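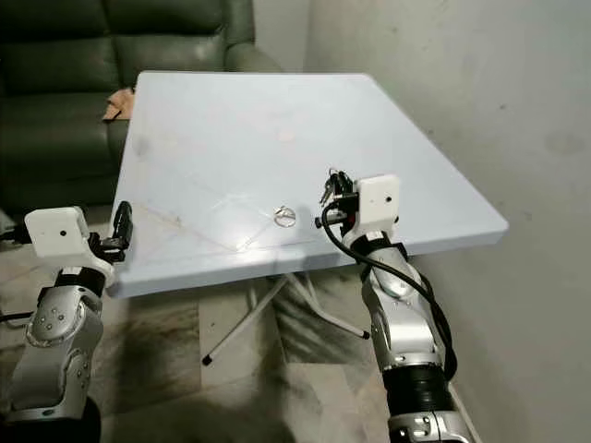 4. Budgeting the two-arm cell

4.1 What was being bought

The Nunham purchase round closed in August with one line still open: end tooling and spares for the two-arm cell. Arms already chosen by then (Zumcombe, see section 3), so the question was where the rest of the money should go. Two bids came in, Tsoukalas and Avgate. Both quoted for the same job sheet, which is keys. Pick up a small bunch of keys from a table, carry it to a wall panel, hang it on a hook, take it off again. Dull task, chosen on purpose. Small metal parts, thin rings, hooks that need the hand to come in at the right angle. A buyer who plans around boxes and bottles will underspend on fingers and overspend on reach, and that was our mistake in the first draft of the plan.

4.2 Fingers and wrist cameras

Fingers were priced as a consumable. The first draft had them as fixed plant, written off with the arms over the same period, wrong. Coated fingertips wear and the plan should carry them as a yearly cost, along with cables and straps. We put 14 pairs in the Avgate version and 11 in the Tsoukalas one, the differnce being down to pack sizes and not to any view about quality. Wrist cameras went in at one per arm in both. There was a push to drop them and keep only the head camera. We kept them. A key blade seen from head height is a few pixels of grey on grey, and the cost of the pair was small next to a single arm.
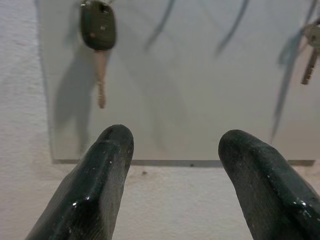 Figure 1. Wrist camera view of the gripper fingers below the key panel.

The panel itself is cheap. Any household key hooks would do. Fixtures of this sort came out of the general stores budget and are left out of the totals, although fitting time is in, under labour. Worth saying that fitting time was missed completely by both suppliers. Holes, paste, levelling, moving a table, all of it somebody's hours.

4.3 Space

Floor space was costed at the standard site rate. Two arms, a table and a stretch of wall do not need much room. What they need is room for the cables to hang without catching on the table legs, and this pushed the footprint up more than the arms did.

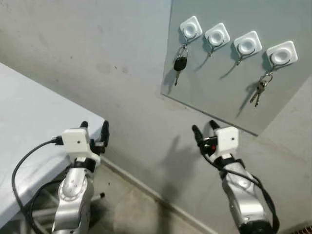 The suppliers' drawings show reach as a clean circle. For planning purposes we cut that by a margin, as a wrist that can get to a hook with the arm at full stretch can't neccessarily turn a ring over it. The margin was set by Dionysis Sarantis from earlier bench work and it moved the wall closer to the base than either drawing allowed. Cost of the change: nil before install. After install, a day of labour and a re-fit of the panel, both now listed as a risk item.

4.4 Split of spend

Arms and controllers took 70 per cent of the total. Tooling, cameras and spares came to nearly 31 per cent of what was left, the rest going on labour, space and training. No separate line for software in either bid; Avgate folds it into support, Tsoukalas into the controller price. This makes a straight comparison awkward and we did not try to force one. Prices held as quoted on Oct 21, 2024, tax excluded. 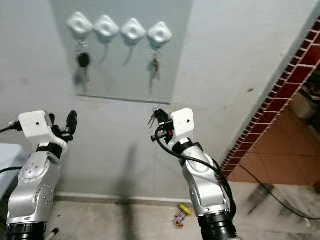

Figure 2. Both arms at the key panel, with a bunch of keys held in the right gripper.

One arm or two was argued over at length. Single-arm plan is cheaper, obviously, and hanging a key ring is a one-handed job for most people. Case for the second arm was handover: keys picked up on the far side of the table, passed across, then hung. Also cover, if one wrist is down for a finger change the other can carry on with the near hooks. We costed both options and put the two-arm one forward, with the second arm as a separate order line so it could be struck out without reopening the bid.

4.5 Left out of the plan

Insurance, disposal at end of life, and power. Power was checked and is small. Disposal we simply had no figure for, and neither supplier would give one in writing.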